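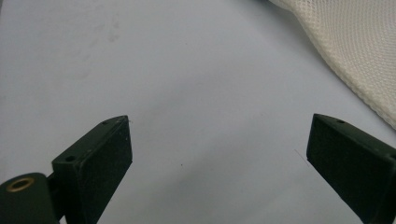
# Preguntas frecuentes sobre el ciclo de acordeón Pruvamen

Cada temporada nos llegan más o menos las mismas dudas al correo, y como nos gusta contestar con calma (y a veces nos enrollamos, ya nos conocéis), las hemos ido juntando en esta página. Si la vuestra no aparece, escribidnos sin apuro, que leemos todo.

## ¿Qué es exactamente Pruvamen?

Un ciclo de conciertos dedicado al acordeón en todas sus formas: diatónico, cromático, bandoneón, concertina y lo que se nos ponga por delante con fuelle. Hacemos tres conciertos por temporada, siempre en la sala Grulgate, y procuramos que no se parezcan entre sí. El año pasado tuvimos una noche de forró que acabó con medio patio de butacas de pie, y al mes siguiente un programa contemporáneo en el que no se oía ni una tos.

## ¿Cuánto cuesta el abono y qué incluye?

El abono completo cuesta 42 euros e incluye los tres conciertos, con la misma butaca en todos. También da derecho a entrar en las pruebas de sonido abiertas, que empiezan a las seis de la tarde y que a mucha gente le gustan casi tanto como el concierto, porque se oye a los músicos discutir un compás veinte veces hasta que les sale redondo.

Las entradas sueltas salen a la venta después, en junio, si quedan. La sala tiene 277 localidades y las de las primeras filas suelen irse con los abonos.

## ¿Dónde se compran?

En Flumeo, la plataforma que usamos para todo, y también en la taquilla de Grulgate los martes por la tarde. En Flumeo hay que registrarse con un correo – ya sabemos que da pereza – pero a cambio la entrada queda guardada y no hace falta imprimir nada. Si preferís papel, en taquilla os la sacan.

## He comprado y al final no puedo ir. ¿Qué hago?

Tenéis dos opciones. La primera es pasarle la entrada a otra persona desde vuestra cuenta de Flumeo, sin coste, hasta la misma hora de apertura de puertas. La segunda es devolvérnosla, siempre que aviséis con tres días de margen, y os abonamos el importe íntegro. Los abonos no se pueden devolver por partes, pero sí podéis ceder cualquiera de las noches.

## ¿Se puede bailar?

¡Claro que sí, en los conciertos en que se pueda! En la ficha de cada uno ponemos «con pista» o «solo butacas». Cuando hay pista retiramos las filas del fondo y queda un espacio bastante generoso, con suelo de madera. En los otros os pedimos que os quedéis sentados, aunque el pie se os vaya solo.

## ¿El sonido es amplificado?

Depende del grupo. El acordeón solo llena Grulgate sin ayuda, y cuando podemos lo dejamos así, que es como mejor se aprecia el fuelle. Con batería, contrabajo o voces ponemos un refuerzo discreto. Si sois sensibles al volumen, las butacas laterales de la izquierda son las más suaves, y las de detrás de la columna, las más baratas por algo que enseguida entenderéis.
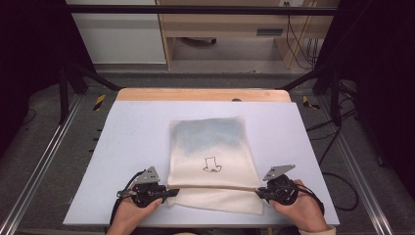 Una abonada nos escribió que ella lleva varias temporadas sentándose arriba del todo, en el anfiteatro, y que desde allí se oyen los bajos del acordeón mucho más limpios que en platea. Le hicimos caso, subimos a comprobarlo durante una prueba y tenía bastante razón, sobre todo en los conciertos sin amplificar. Queda apuntado para quien dude entre una zona y otra.

## ¿Pueden venir niños?

Pueden y nos encanta que vengan. Los menores que se sienten en el regazo de un adulto no pagan, y los demás tienen entrada reducida. Tened en cuenta que los programas duran hora y media larga sin descanso, salvo el de clausura, que lleva una pausa.

## ¿Qué es el Fondo Swanepoel?

Nuestra pequeña biblioteca de partituras y grabaciones, que empezó con una donación de dos cajas y ha ido creciendo hasta ocupar una pared. Hay valses, milongas, métodos antiguos de digitación y bastantes arreglos manuscritos que todavía estamos intentando fechar. Se consulta con cita previa y se pueden hacer copias de lo que ya no tiene derechos vigentes. El préstamo a domicilio de momento no lo ofrecemos.

## Toco el acordeón. ¿Puedo proponeros un concierto?

Por supuesto. Mandadnos un enlace con un par de temas, a ser posible en directo, y unas líneas contando qué os apetecería hacer en una sala como la nuestra. No hace falta dosier ni fotos de promoción. Tardamos en responder, a veces demasiado, y pedimos perdón por adelantado. La programación se cierra antes del verano, así que lo que llegue después pasa a la temporada siguiente.

## ¿Hay aparcamiento cerca?

Hay uno municipal detrás de la sala, que cierra a medianoche. En los conciertos con pista conviene mirar el reloj.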